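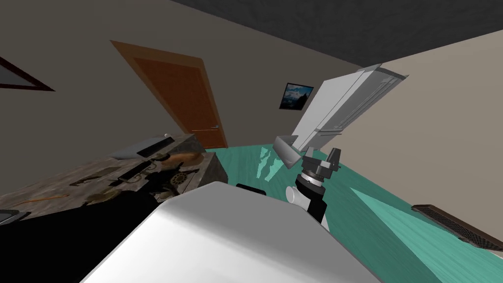
Isauro Zamudio wrote to me that a home robot will be worth the money on the day it can clear a counter while he is at work, and that until this day he prefers his own two hands. I think he is right, but you can test it yourself in simulation before you buy any arm.

How to set up a counter-clearing test

1. Load a kitchen with a long counter. Put small things on it, for example a bowl and a tray. Flat and thin objects are the hard ones, so keep at least one.

2. Choose the chore in one sentence. "Put the bowl on the tray" is enough. "Clean the kitchen" is too much for a first test.

3. Fix the random seed. I use 1018. Without it you cannot compare two runs.

4. Set the time limit to 4 minutes for each try and start the run.

5. Watch the wrist view also, not only the score. My score in Rercombe said "success" when the bowl was placed upside down -- the checker looks only at position.

6. Change one thing, then run again. Move the bowl first, and change the light later.

In October I made nine tries with the bowl, and four were good. With a thin stick I had no good try yet. If you get a better result, please send me your gripper settings.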